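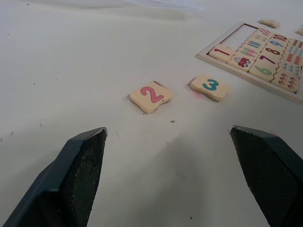
Ladodus: is the season 4 hero rework worth coming back for?

Posted Saturday, October 15, 2022

valov_main
So I quit Ladodus back when the energy cap was still 20 and you burned through it before your coffee got cool. My cousin keeps bugging me to come back and says the hero rework fixed everything. He also said that about the last one. I had a pretty decent roster, mostly healers and one maxed Valov, and I'd like to know if any of it still matters before I download the thing again on a phone that barely has room.

grubby_paladin
Welcome back! Your Valov is still good. He lost the stun on his second skill but the shield lasts longer now and it covers the back row, so he goes in pretty much every team I run. Healers got hit hard though. If you were the type to stack three of them and wait everybody out, that's gone, the boss timer will kill you in Virkcombe and anything after it.

tinysoup88
I don't agree on healers at all. I run two in Virkcombe every day and clear it fine. You just can't bring the slow ones. Swap in something that speeds up turns and you'll have time left over. 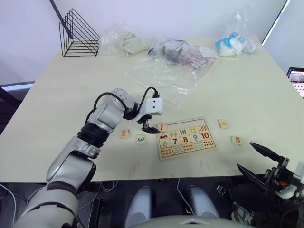 Number 1, left arm

grubby_paladin
Which stage though? The early ones, sure, I could clear those with my starter team. Try it on stage 38 with two healers and tell me how much time is left over lol

tinysoup88
38 is exactly where I do it. Power 1145 on my lead, no paid heroes. I'm happy to write the team out if anybody wants it, but last time I did that people told me I was making it up – so maybe not.

valov_main
I'd take it! I have no idea what 1145 means these days. My guy said 900 something when I left and I thought I was a king.

tinysoup88
OK, so this is what I did and it took me a weekend of not doing much else:

1. Put all your old upgrade dust into your lead and leave the rest alone. Spreading it out feels nice and gets you stuck.

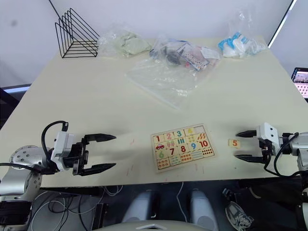 2. Do the Pumphrey side quests before the main map. They're boring, and the writing is pretty bad, but the gear from the last one is better than anything in the shop.

3. Save your gems until the monthly banner flips. The one running now is filler.

4. Then go into Virkcombe with your lead, two quick healers and whatever hits hardest.

mothball_kev
Strong no on number 3. The filler banner has the best tank in the game for anybody who's been away, and returning players get cheaper pulls for the first few days. If he sits on his gems he loses the discount.

tinysoup88
Fair, I forgot about the returning discount. I still think that tank is overrated. He falls over the second something ignores armor, and half of the new bosses do.

grubby_paladin
Kev's right about the discount. And I'll give you Pumphrey, that gear is great. I still wouldn't take two healers.

valov_main
Well, I downloaded it. Had to delete a bunch of podcasts. The login screen music is the same and I got weirdly happy about that.

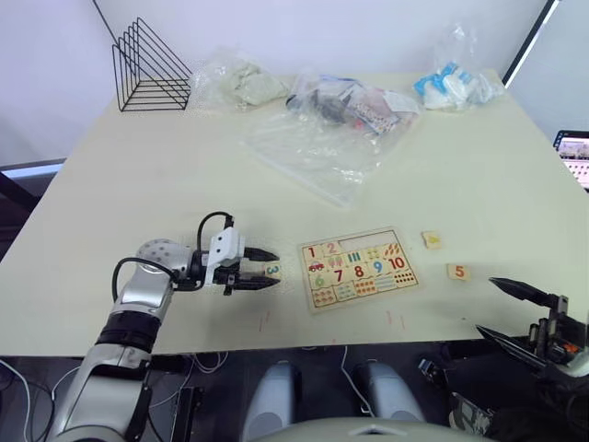 I put the dust into Valov like soup said and I'm halfway through Pumphrey now. You weren't kidding about the writing, I've been skipping every line with the baker in it. Is there a way to turn the battle speed up, or do I have to unlock that all over again?

mothball_kev
Settings, second tab, scroll all the way down. They moved it.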